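Student Automation Society Forum > Practical Work > Simulation Assignment

Simulated arm, coloured blocks: request for comments before submission

Posted by dcaldeira (Duarte Caldeira, course assistant, Gouveia)
Members are reminded that the simulation assignment closes on Wed 23 July. The task is unchanged: the arm is to pick up each coloured block and return it to its grey holder. Each group must run 700 episodes with the shared settings file. Groups wishing to alter the lighting must state so in their report.

Posted by hamitz_group3
We wish to raise a concern about the lighting. In our 700 episodes the arm completed the task 291 times. Most failures were recorded with the wrist view alone. The shadows in that view are large and in places darker than the holders, and we consider that the shared settings put wrist-only groups at a disadvantage.

Posted by Trovby
With respect, I do not agree. Shadows are part of the exercise. A controller which works only under even light will be of little use when the course moves to the real arm in September. Our group kept the default lamp and made no request for a change.

Posted by hamitz_group3
The point is noted. However, your group used both views, and the assignment sheet permits either one. The two cases should not be marked on the same scale.

Posted by imarinho
I am inclined to support Trovby on the lighting and Hamitz on the marking. May I ask that examples be posted, so that members can compare the two views for themselves?

Posted by Jesa
I would add that the fingers hide a good part of the wrist view when the gripper is low. Softer light would not cure that. We raised our approach height and ran a further 775 episodes, which will be reported separately.

Posted by dcaldeira (Duarte Caldeira, course assistant, Gouveia)
Inês Marinho's request is a reasonable one. Renders from the assignment are attached. The shared settings will remain as they are. The question of separate marking has been referred to the course leader, and a reply will be posted in this thread.

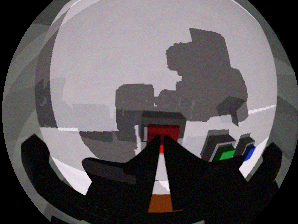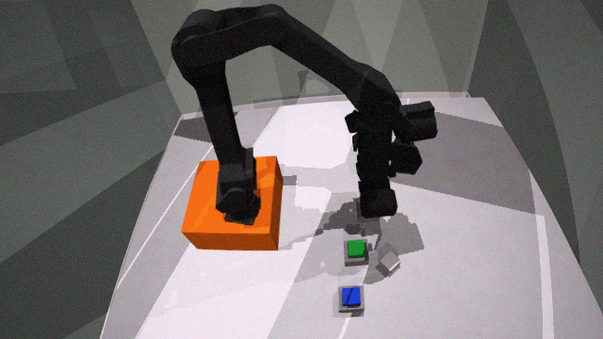 Attachments: first, view past the gripper fingers, with the red, green and blue blocks; second, view of the arm on its orange block.

Posted by hamitz_group3
Thank you. We shall submit under the present settings and set out our objection in the report.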